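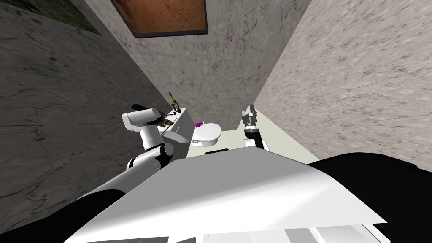

Ultura day, then. Mareike Diekmann had set aside the whole morning and I had set aside most of my patience, and we used up hers first.

I should put down what they are selling while it's fresh, because the brochure will have changed by next week. Ultura wants 449 a month from us for a package they call Restroom Readiness. For that we get a simulator license, a library of 64 rooms, and the trained cleaning routines that come out of it, which we are supposed to load onto the two-armed machine of our choice. The machine is extra. Training on our own floor plans is extra. Support is included, as long as we have our problems in the mornings.

Mareike had one of the toilet rooms loaded when I came in with my coffee. It's a narrow little place with concrete walls, cracked and blotchy on the left, and a rusty brown panel hanging at the back for decoration. Somebody spent time on those walls. I asked her how much of the 64 was different rooms and how much was the same room with different wallpaper. She said she'd asked Ultura the same thing and got a very nice email back that didn't answer it.

The part that bothered me was how tidy it all was. One toilet, lid down, acres of light, and hardly anything standing around. There was a blue and yellow thing on the tank and a bit of purple on the bowl, back where it meets the tank. Where is the trash can? Where is the toilet paper on the floor, the puddle, the coat somebody left on the hook? Galon's buildings have 18 restrooms on our contract and I can't think of one that looks like that, even at six in the morning before anyone has been in.

I spent a good while looking at the left arm, holding its slim dark tool up by the edge of the tank, with the right one standing off by the wall with nothing in its gripper. Two arms are the main selling point. Page after page about two arms. I wrote in the margin of the brochure "what is the second one for?" and underlined it. A person cleaning a toilet uses the second hand all the time: lifting the lid, holding the bottle, leaning on the tank with a groan. If we're paying for two I want to see a lid go up with one while the other gets on with the job. I've put that at the top of my list for the call.

Then the view. Everything is seen from up over the machine's own chest and shoulders, and a good half of what you look at is robot. The bottom of the bowl, the floor right in front of it, that's exactly where the dirt collects, and the body's front edge already cuts into that floor. Mareike thinks you'd add a second view lower down. Is a second view in the price? She didn't know. I wrote that down too.

Lunch was a cheese roll at my desk. Called McGrath in the afternoon to ask what they had paid for Flostix, the other outfit we are considering. They wouldn't say, but they did say they'd stopped after 14 weeks, and they said it in the voice people use about a car. Flostix had no simulator at all. They turned up with a machine and a laptop and taught it on the spot. Slow, apparently, and in the way, but at least the floors were real ones.

Mareike and I argued a bit about that. Her position is that you break nothing in a simulated room and you can run it all night. True. My position is that I have never yet had a complaint from a simulated tenant. She said that was a cheap shot and I suppose it was.

She is less taken with it than she lets on, though. When I asked if she would sign, she went quiet and started talking about water. How does it handle spray, does the floor get slippery, does a cloth behave like a cloth. The brochure has one paragraph on cloth and it is mostly adjectives.

Where we've ended up: no signature this month. Ida Seidel wants a one-page note from me and she wants it without sarcasm, so I'll write it tomorrow after breakfast. I'm going to ask Ultura for one room built from our own drawings, the second floor at Galon with the door that opens the wrong way, before we talk about money at all. If they charge for that, I'll have my answer.

Forgot to call the plumber again. The upstairs faucet is still dripping and I can hear it from here.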